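Your policy is fine, your stack is late

Murray Grimshaw
Dec 6, 2021

Quick one between builds. Meant to write this up in February and never did, so some of it's gone stale. The main complaint hasn't.

Everyone wants to argue about models. Bigger encoder, smaller encoder, one camera or two, how far ahead should the thing predict. Fine. Fun arguments. Meanwhile half the manipulation code I get asked to look at has no idea what time it is.

I mean that literally. The picture has a timestamp. The gripper width has a timestamp. The pose has a timestamp. Three clocks, and somewhere in the middle a helper function called sync() that grabs whatever came in last and calls it a sample. I have written that function. You have too.

On rigid stuff you get away with it. A block doesn't care if your jaw reading is a bit old. Cloth cares. Cloth is all timing. There's an instant when the fabric is between the pads and an instant when it's slid out, and if your log has those in the wrong order the policy learns to close on nothing, very confidently, 200 times in a row.

We had a version of this on Utora, our folding work. The planner was fine. I'd go to the wall for that planner. It asked for a pinch on the near side of a sleeve, got told the pinch had happened, and moved off. Sleeve stayed where it was. Two of us spent the better part of a week in the grasp scoring, rewriting weights, blaming the lighting, and the fault was a buffer in Darnard, our logging layer, that filled up and quietly handed back old frames. 867 episodes recorded through that buffer. We threw out the lot. Could've saved some with a correction pass, people told me so at length, and I still think binning them was right. You don't want a correction pass in your training data that one person understands.

So, opinion number one. The logger is part of the controller. Treat it that way. Same reviews, same tests, same person getting the phone call. In most places I've worked the logger gets given to whoever joined last, and then everybody trains on it for a year.

Opinion two, blur. There's a fashion for filtering out blurred frames before training. Somebody computes a sharpness score, picks a cutoff, feels tidy. Please stop. With a camera on the gripper, the background smears when the hand is moving quickly and the fingers stay fairly crisp, as they travel with the lens. Throw those frames away and what you've built is a dataset of a hand that's mostly standing still. Then you wonder why it hesitates in the middle of a reach. The smear is information! It tells you which way you're going. Keep it, mark it if you must, let the loss sort it out.

And sharpness over the whole picture is a silly number anyway. Score the patch between the fingers if you have to score something. That's eight lines of code.

Opinion three is about perception and I'll get mail for it. Segmentation masks for clothes are oversold. They look lovely on a slide, plain grey towel on a white table, lovely clean edge. Then you go to a house. A print on a print. Animal spots lying on roses, flowers on flowers, and your mask network decides one big bloom is a separate object and would like to pick it up. Lò, the segmenter we leaned on most, did precisely that for a month. We tuned it. We tuned it more. In the end we stopped asking for a mask at all and asked for a place to pinch and a direction to pull, which was the only thing the planner used anyways. Most of the mask was thrown away one function later. All that labelling.

If your downstream code takes a point and a direction, predict a point and a direction. I don't know why this is controversial. I think it's that masks are easy to show the boss.

Four, tooling, the bit I really care about. Your episode viewer matters more than your training script. The training script you'll replace twice a year. The viewer is where you find out you're wrong. Ours is called Pandance (don't ask) and it's ugly and it does one thing well: scrub through the frames with jaw width and pose drawn underneath, off their own clocks, gaps shown as gaps. No interpolation. The minute you interpolate in the viewer you've hidden the bug you opened it to find. First version took an afternoon. It found the Darnard problem on its first day, after all that time we'd spent staring at loss curves.

I've been told this dosen't scale. Can't look at every episode, sure. Look at some. Look at them before the training run and not after. Pull a handful at random, and a handful from the bottom of whatever score you trust least, and sit there with a coffee. People who'll happily spend a fortune on compute won't spend an hour watching their own data, I find that very odd.

Also log the failures. Don't trim them. Don't let the recording tool stop on its own when it thinks the task is done, it's wrong more than you'd believe and always on the interesting ones.
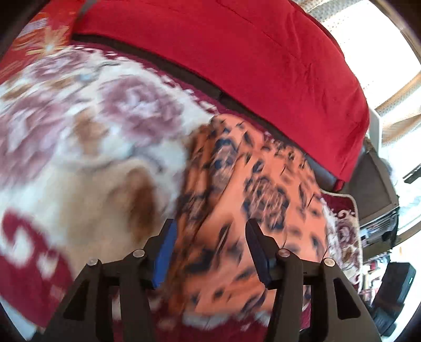
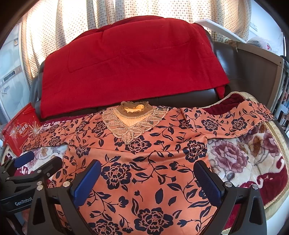

Printed fabric on a rose-patterned textile, both times with the blue-padded fingers in view.

Anyway. Fix the clocks, keep the blur, drop the mask if nothing reads it, build the ugly viewer. Comments are open, be nice about the planner. Part two is on calibration files and why yours is probably sitting in somebody's home directory, I'll get to it when the build stops failing.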